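Tallas declaradas, fichas de conjunto de datos
Versión 3, 24 ago 2025

Reúne las tallas que las tiendas publican para camisetas y bolsas de tela, junto con las medidas en plano. Los registros vienen de Sterkent y Bandale. Que una tienda escriba «S» dice poco sobre el ancho de la prenda, y conviene leer la columna talla con esa desconfianza.

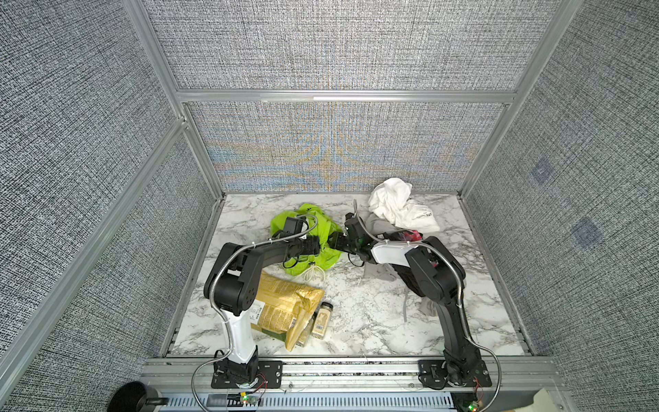
Bolsa verde lima con cordón, sobre tablero blanco veteado.

Campos: tienda, talla, ancho_cm, largo_cm, composicion. El último está copiado tal cual de la tienda. No lo hemos verificado y dudamos de buena parte.
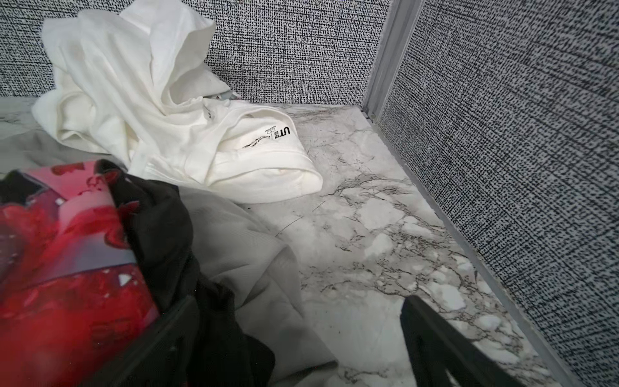 ¿Se pueden comparar tallas entre tiendas?
Solo con ancho_cm y largo_cm; la letra no sirve para eso.

Los 18 registros de Osimbridge se retiraron en la versión 2. Traían anchos idénticos en todas las tallas, cosa que nos cuesta creer.

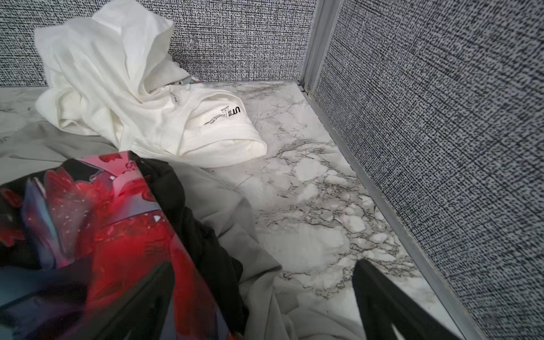

Tampoco se han recuperado después. El script de Ritchie que los importaba sigue en la carpeta antiguo, sin mantenimiento. Las correcciones se envían con la medida y el método usado; sin método no se aceptan.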